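Ticket 261 – Obituary page, wrong service time
Opened by: Lucrezia Caputo, Pralport Funeral Home
Assigned to: Darmawan Chong
Status: Closed

Family called to say the notice for Mr. Gualtiero Carbone shows the service at 6 p.m. It should be 1 p.m. The printed card is right – only the web page is wrong. The guest book also stops after 13 messages. 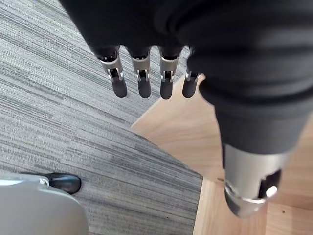
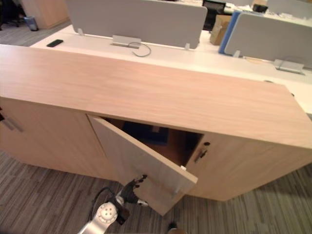 Second attachment: sideboard, middle door open.

Chong, Thursday, August 31, 2023: Time was typed in by hand on our side. Fixed and page cache cleared. Guest book was set to one page, now set to show all. Please check on a phone.

Caputo: Time is correct on my phone. Guest book loads, but the last eight entries are out of order.

Chong: Sorted by date now – reload once.

Caputo: Good. The family has seen it. OK to close.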